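2.3 Planning the station budget

1. Allow one pair of hand-held grippers per operator. The Ovano pair is listed at 3,869 euros, marker cubes included.

2. Set aside 2,000 euros per station for the table, harness and cabling.

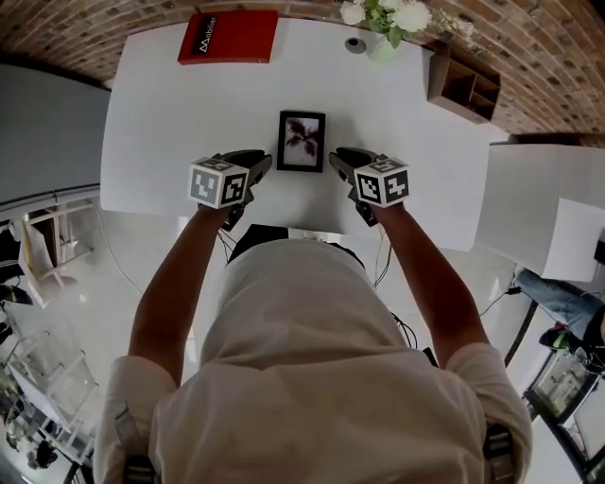

3. Order spare jaws with the first delivery. Brinkmann supplies them in packs of 12.

Note: Prices are valid until the end of January.

Caution: Do not mix marker cubes from different pairs. Replacement cubes must be calibrated again before use.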